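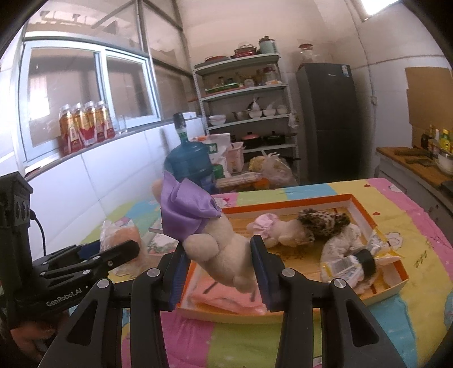

Soft toys, July

The soft toys come out once a year, usually in July, and get gone through before the new school term. Most of them belonged to Iida when she was small and a few came later from cousins. They are sorted on the bed in the back room, next to the kitchen storage, because the light is good there in the morning and the cupboards they go back into are close by. The cream one with the big lavender satin bow is always done early, as the bow creases if it spends too long under the others. The rest wait in the orange-rimmed tray until their turn.

Page put together by Kerttu Ojala. Notes on each toy and on the washing are below. If you are family and remember something differently, write to me and I will change it.

The one with the bow
Came from Chiến Tô, who brought it back from a work trip. The ribbon is not the first it has had. The old one frayed at both ends and was swapped about two winters ago. Satin marks easily, so the toy is sponged by hand with the bow taken off, and the bow is pressed under a tea towel on the lowest setting.

The small one in the frilly pink hat
Iida called it Mansour for reasons she no longer remembers. The hat has come off twice and been stitched back on with ordinary sewing thread. It goes through the machine in a pillowcase tied at the top. Before the pillowcase, the frill used to catch on everything.

Leopard print
Bought at the Tultberg market from a stall that sold mostly gloves. The brown spots have kept their colour well. Fuzzy fabric like this goes flat if it is tumble dried, so it dries on the rack and is brushed afterwards with a soft nailbrush. Trilok does the brushing and has his own brush for it.

White with the small pattern
A present from Arvo Sjöberg when he was our neighbour. It gets the gentlest wash of the lot. The print started to fade after the first few years, and since then it has been done in cool water with the liquid for woollens. It sits on the top shelf so that nothing rests on it.

The folded pink cloth
Kept with the toys, although it is a cloth and not a toy. It was a doll's blanket, then a duster for one unfortunate spring, then a doll's blanket again. It is used now to wrap whichever toy is going at the bottom of the box.

The bed sheet
Several people have asked about the bright one with the hearts and flowers. It was bought for Iida's first proper bed and has lasted nine years. It is no longer slept on much, but it washes easily, and fluff and loose threads can be shaken off it outside in one go.

Washing
Cool wash, short spin, half the usual powder. No softener, as it leaves the fur greasy. Anything with a stiff nose or plastic eyes goes in inside out if the pillowcase is big enough, or is sponged if not. They dry on the rack by the window, turned at lunchtime. Thick ones need a second day. Squeeze the middle before putting a toy away, since the stuffing can still be damp when the outside feels fine.

Mending
Seams are checked under the arms and at the neck, where they go first. A ladder stitch in matching thread is enough for most. Small splits get done the same afternoon at the kitchen table. Larger ones go to my sister, who has better eyes and a curved needle.

Putting away
The boxes are the clear Zinholm ones with clip lids. Heavy toys at the bottom, anything with a ribbon or a hat on top, a cotton bag of lavender in the corner. The lavender is replaced when it stops smelling of anything.

Given away this year
A rabbit, a long dog and the penguin with one wing, all to Trilok Kanaujia's niece. She has asked for the leopard print as well and has been told to ask again next summer.

Back to: Household pages
Next gallery: Winter coats and the hall cupboard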